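Sweeping Up at the Guesthouse: A Talk With the Owner of Clusari
April 13, 2022

The owner of Clusari, a small guesthouse on the edge of Tiltthorpe, starts most conversations with the floors. She asked not to be named, saying the house should get the attention, and we met in the back hallway between the laundry and the big room.

"This is where it all ends up," she said. "People come in from the yard, they unwrap something, they peel an orange and a bit of it goes on the floor. I don't get upset. I get the broom."

The hallway is narrow and tiled, and she sweeps it twice a day in the season and once a day from November on. Carpet was never considered. "I had carpet in my last place and I was forever on my knees with a brush. With tile you can see what you've got."

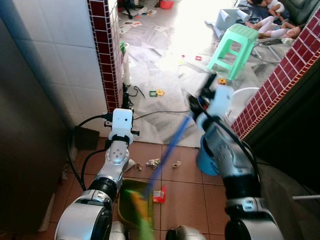 "I start at the far end and come toward the dustpan," she said. "The other way, you walk through it. My sister-in-law sweeps everything into the corner first and then goes looking for the pan, and by then the door has been opened and half of it has blown back."

She bought the house after it had stood empty for 5 years. The previous owners ran it as a boarding house called Pai, and some of the older people in Tiltthorpe still use that name. She kept the wall tiles and most of the woodwork. The dark red mosaic was the one thing her builder wanted to take out.

"He said it was dated. I said so am I. He quoted me $1,169 to strip it and put up plain white, and I spent the money on a water heater."

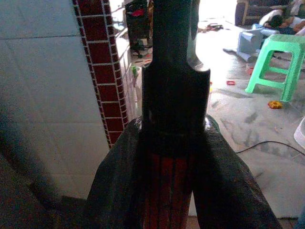
The grout took longer to settle. She tried a paste, then a spray, then went back to warm water, dish soap and an old toothbrush. She does one strip of wall at a time, usually with the radio on, and leaves the rest for another day. "If you try to do the whole hallway you'll hate it by lunch. I did 100 tiles one morning and couldn't lift my arm to pour coffee."

I asked about the doorway, where dirt seems to gather in any house. She said it gets its own pass, after the rest of the floor.

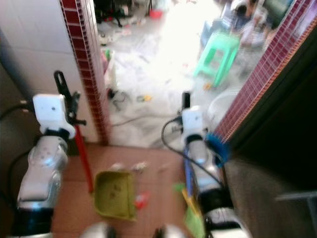 "Short strokes there," she said. "A long stroke sends the paper bits flying into the next room. And set the pan down flat – people hold it up at an angle and then wonder why there's a line of dust left."

She empties the pan every time, even if there is next to nothing in it. Guests sometimes offer to help, and she lets them, though she goes over it again once they have gone upstairs. A local shop, Olico, sells her new brooms when the bristles splay, and she keeps the worn ones for the yard. 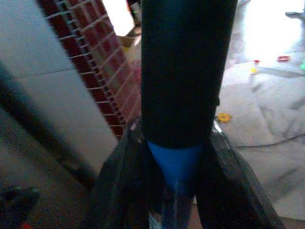

Handles matter to her more than bristles do. She has bad wrists and won't buy anything too short or too thick. She likes a strong color as well, like the bright blue that shows up well against the dark red wall, and says a brown handle in a brown hallway is a thing to trip over. "I broke a toe that way – 5 weeks in a soft shoe."

She plans to redo the upstairs bathroom next. The hallway will stay as it is.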